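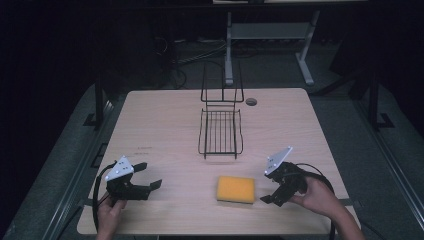

Budgeting for a tabletop gripper setup: tips before you order

Most first orders go over budget on small parts. The grippers themselves are easy to price. The tables, cables, spares and household items you practice on get left off the sheet and then bought in a hurry.

Start with the tasks. Write down the jobs you want to record or automate in the first 4 months and price only what those jobs need. Putting a sponge in a rack takes two grippers, a table and a few dollars of kitchen goods. Folding towels takes a bigger table and softer fingertips.

Hand-held grippers first, arms later. A pair of hand-held units lets people work through a task before you commit to a motorized arm. Tania Akanda, who keeps the Plakora workshop budget, holds the arm money back until a task has been done by hand by 5 different people. Two of her planned arm purchases were dropped that way.

Tables. Buy one with a plain top and a rigid frame. Check that it doesn't rock when you lean on it. A grommet hole is handy for wiring, but measure where it falls, as a hole in the wrong spot takes up working space. Leave room on both sides for elbows.

Cables. Measure from the computer to the farthest corner of the table, then add an arm's length for slack. Wired grippers need enough cable to turn over freely. Order one spare per gripper and label both ends. Put cable covers on the same order if people will walk behind the table.

Props. Buy duplicates. Sponges change shape with use and stores change their stock, so get a full pack of the same kind and keep some sealed. For wire racks, bring a sponge to the store and try the gap between the rods. Our props line for the Gamage project came to $474, and more than half of it was kitchen items.

Wear parts. Ask the seller for the price of fingertips, mounting plates and screws before you buy. If they can't quote fingertips separately, keep looking. Nuwan Khan's rule is 2 spare sets of fingers per gripper.

Lighting. Price lamps along with the table. Thin black rods and black grippers are hard to tell apart in a dim room.

Used equipment. Fine for tables and racks. For grippers, open and close the fingers slowly and feel for sticking, then wiggle the cable where it enters the body.

Keep the sheet simple: item, quantity, price, delivery time, who asked for it. Add a column for what you already own. We go over ours on Sunday evening and place one order for the week, which saves on shipping.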